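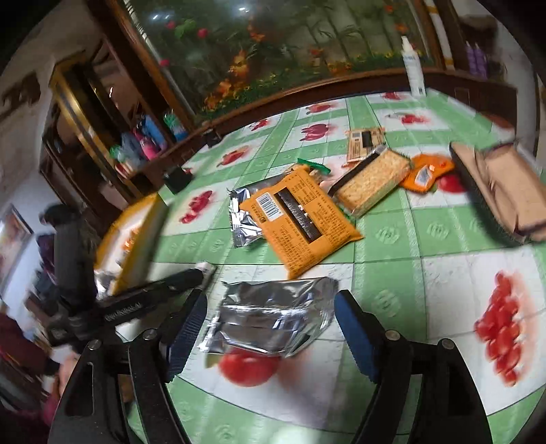

*Kitchen-table station, snack wrapper pickup. Foil packet between the blue pads.*

# Walkthrough checklist: handheld gripper stations, Prakside homes

Checked 1/26/26. I did this one station by station with the form on my knee, so the comments ramble a bit. Sorry in advance to whoever types it into the Zovenport tracker!

Key: **OK** / **FIX** (keep recording, sort it this week) / **STOP** (no recording until it's done)

## Tool

- [x] **Finger bolts tight, both sides – OK.** I went over them with the small driver and got no movement at all. Please keep the driver in the tool case, I found it in a coat pocket last time.
- [x] **Blue pads seated, no lifting corners – OK.** The ridges still have plenty of bite. Foil is slippery stuff and you'll notice worn pads on it long before you notice them on a cardboard box.
- [ ] **Pinch gap moves freely – FIX.** A little sticky on closing. Blow the crumbs out before you reach for the oil (cracker crumbs get everywhere, I had some in my sleeve).
- [x] **Handle grip and wrist strap – OK.** Strap replaced in May, still looks new.
- [ ] **Battery cover latched – FIX.** It latches, but it takes two tries. Spare covers are in the Baudry box.

## Table and items

- [x] **Table steady – OK.** Leaned on all the corners.
- [ ] **Tablecloth flat and not hanging into the walkway – FIX.** I like the green-and-white check with the tomatoes and I want us to keep it, the busy pattern is great for training. But the near side hangs low enough to catch a knee. Clip it.
- [x] **Wrappers and packets free of sharp edges – OK.** Run a thumb along anything foil before it goes out. Small plastic bits with a serrated edge count too, pick those up from the side.
- [x] **Mixed item types out – OK.** Foil, an orange snack packet, clear-wrapped crackers, a little cardboard box. A lovely messy spread. Don't tidy it into rows! The model needs to see things overlapping and half tucked under each other.
- [ ] **Spray bottles labeled and contents known – STOP until confirmed.** There's a white one at the back by the wall. If we're going to have it on the table, somebody writes what's in it on the item sheet first. Same rule as at Protside.
- [x] **Food stays out of mouths – OK.** Yes, I have to keep this line in. Anything that's been gripped is a prop from then on.

## Room

- [ ] **Glass cabinet doors shut during takes – FIX.** The tool is longer than you think when you swing round to the left. I'd like a strip of floor tape marking how far back the operator can step.
- [x] **Wall pictures hanging securely – OK.** I gave the big bamboo one a gentle push along the bottom of its frame and it stayed put.
- [ ] **Glare – FIX.** The bamboo picture throws back little spots of light. It's no danger to anyone, but please note it on the sheet so the reviewers know what they're looking at.
- [x] **People in the background know we're recording – OK.** Signed forms are in the folder. Ask again if someone new walks in.

## Operator and takes

- [x] **Break every 12 takes – OK.** The wrist goes before you feel it.
- [ ] **Slow arm movement between items – FIX.** Too many takes with smeary edges because we whip the tool around. Count to two, then move.
- [x] **Failed grabs kept – OK.** Drop it, leave it in, mark it as a drop. We had 357 takes on the tracker as of this morning and more than 140 of them have foil in them, so the next batch can lean toward boxes and pouches.
- [x] **Clear path to the door – OK.**

## To do before the next session

1. Label check on the spray bottle. This is the only STOP, so it goes first.
2. Clips for the tablecloth – 4 should do it.
3. Floor tape by the cabinet.
4. Clean out the finger joint and test the pinch again.

I'll come back through once the tape's down and tick the rest off.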